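Selar Family Countdown Kit: our first season with it

Okay, I have been promising you this one since the pumpkins went out on the porch, and so many of you asked in the comments that I finally sat down after bedtime to write it properly. We used the Selar countdown kit all last December with our three (ages four, seven and ten) and I love it. I bought it myself, at full price, with the money I'd put aside for a new wreath.

If you've been reading for a while you'll know my history with countdowns. One year I made the little felt pockets and ran out of felt. Another year I wrote the activities on paper strips the night before, every night, usually in the bathroom so the kids wouldn't see. So a kit where somebody else has done the thinking was always going to win me over a bit!

What comes in the box

You get a long cotton banner with 24 numbered pockets, a stack of printed activity cards, a stack of blank ones, a pencil and a fold-out planner for the grown-up. The banner is much nicer than I expected. The pockets are stitched on three sides with a double seam at the bottom, and my four-year-old hung off number 11 with her whole weight and it held. The numbers are a deep mustard yellow, so it doesn't scream Christmas, and we left it up well into January.

The cards are thick, about like a good postcard, and they're sorted by how much time you need: ten minutes, an hour, or an afternoon. That sorting is my favorite thing in the whole kit. On a school night I just reach for the ten-minute pile. We did "eat dessert under the table" and "everyone draws the dog with their eyes shut", and both of those were bigger hits than the afternoon of salt dough I'd been so proud of planning.

The planner

I nearly threw the planner out with the packaging - please don't do that! It has a square for each day, and you pencil in what's already happening (recitals, dentist, Grandma's flight) before you choose any cards. I did ours in one go at the kitchen table. My friend Comfort Alhassan did hers week by week and liked that better, so it works both ways.

It also has a tiny column for supplies, and that saved me. I bought the glue, the cinnamon sticks and the extra tape in one trip in November and didn't go back to the craft store once.

What I'd change

A few things. The pockets are narrow, so if you like to tuck in a treat it has to be a flat one. A chocolate coin fits, a candy cane pokes out of the top and falls on the floor. The wooden dowel arrived with a rough end, which I sanded in a minute, but you'd want to check yours before little hands do. And there are too many baking cards. I counted nine, and I like baking! We swapped four of them for blank cards and let the kids write their own. My seven-year-old wrote "Dad does a handstand", so that happened too.

Sze-wing Tsai, who comments here a lot, asked whether it would suit older kids. My ten-year-old rolled his eyes for the first two days and by the end of the week he was the one checking the pocket before breakfast. For a teenager I think you'd be leaning on the blanks.

Mornings with the banner

We open ours at 6:45, before shoes and backpacks, and I'll admit the grown-ups need coffee first. It's become part of the whole routine now: coffee, pocket, cheering, somebody crying because it wasn't their turn. (We fixed the turns by putting initials on the planner. Do it before you start!) 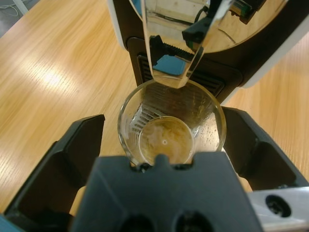
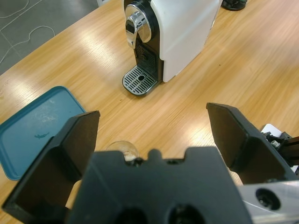 How it's held up

I washed the banner in April on cold, inside a pillowcase, and hung it over the shower rail. No fading, and only a little puckering along the top hem that came out with the iron. The cards have some bent corners and one has jam on it. You can buy a fresh set of cards without the banner, and I already have mine on the closet shelf.

Would I buy it again?

Yes, in a heartbeat. I've already ordered a second one for my sister, and she doesn't read this blog so I can say so. If you have kids anywhere between four and ten and you always find yourself making it up at midnight, go and have a look at it. Order early if you can, as mine took two weeks to arrive.

Tell me in the comments what your family does for a countdown, especially the really short ones. I have a lot of blank cards left to fill!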